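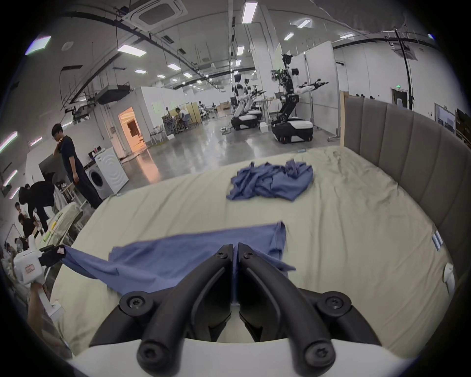
Page last changed: December

Folding T-shirts on the bed: questions we keep getting

Most folding advice promises too much. We've tried a fair amount of it, on beds, tables and the tops of washing machines, and what follows is what we'd still stand behind. Questions are answered by Amna Zaidi unless marked otherwise.

Is a bed really a good place to fold laundry?

It's a large place, and that's the main thing going for it. A mattress gives under your hands, so a shirt laid on it never goes completely flat, and a wrinkled sheet underneath makes it worse. If you have a clear table at hip height, use that. Plenty of people don't have one, or have one covered in other things, and for them the bed is fine. Pull the sheet tight first. It takes a moment and does more than any trick further down this page.

Do I need a folding board?

I doubt it. We used the Pesent board for a whole winter. It makes every shirt the same width, which looks good on an open shelf and makes no difference in a drawer. It was also too narrow for Othmane's larger shirts, so those came out with a stripe of loose cloth down each side. If you own one and like it, carry on. I wouldn't go out and buy one.

What's the first move with a crumpled T-shirt?

Find two points that belong together and pull them apart until the cloth between them is taut. Shoulder and shoulder works, or the two corners of the hem. Most people pick up whatever is on top, shake it, and hope. Shaking helps a little with a woven shirt. With a soft knit it mostly moves the creases somewhere else.

Once it's taut, lower it to the sheet and let go of one side at a time. Drop both together and the middle bunches up again.

Should I do them one at a time or lay out the whole pile?

One at a time, with the next one waiting farther back on the bed. I've seen the advice to spread everything out first and then fold along the row like a shop assistant. You need a huge bed for that, and you end up leaning on the shirts you've already smoothed. If you have two of the same color, keep some space between them. It's surprisingly easy to catch hold of a sleeve from the wrong one.

Does the three-second fold work?

(Othmane Kabbaj) It works in the sense that you end up with a folded shirt. I practiced it on 28 shirts and got it clean on perhaps half. The pinch points have to be right, and on a shirt that has stretched in the wash they aren't where the video says they are. I went back to folding the sides in and the bottom up. It's slower – and I don't have to redo it.

What about the sleeves?

Fold them back with the side of the shirt, so that they lie along the body. A short sleeve left sticking out will crumple as soon as it goes in the drawer. Long sleeves need a second bend at the elbow. I have read arguments about which direction that bend should go and was not persuaded by any of them.

Will a padded headboard get in the way?

Only if you work up against it. Stand at the open side or the foot and keep the clothes toward the middle of the mattress. Ribbed or channeled upholstery also collects lint, and dark lint on a pale cover is a nuisance to pick out. Tondholm's care leaflet suggests a dry brush. We did try one, and a damp hand was better.

Is it worth having the washing machine close to where I fold?

If the layout allows it, yes. You carry less and drop fewer socks. I'm less sure about keeping bottles of detergent on top of the machine. They can creep during a spin, and ours did. A low shelf is safer.

Can I get away with not folding T-shirts at all?

(Othmane Kabbaj) Sure. I left mine in a heap in a Deston drawer for a month as a test. They were wrinkled, I wore them anyway, and the wrinkles on the thin ones had mostly dropped out by lunch. The heavy cotton ones stayed bad. Finding the shirt I wanted was the real annoyance – I ended up pulling out the whole heap most mornings.

Do you fold fitted sheets?

Badly. Please don't write in with your method unless you've used it on a deep mattress.

We use cookies to remember your preferences and measure visits. Accept all | Manage settings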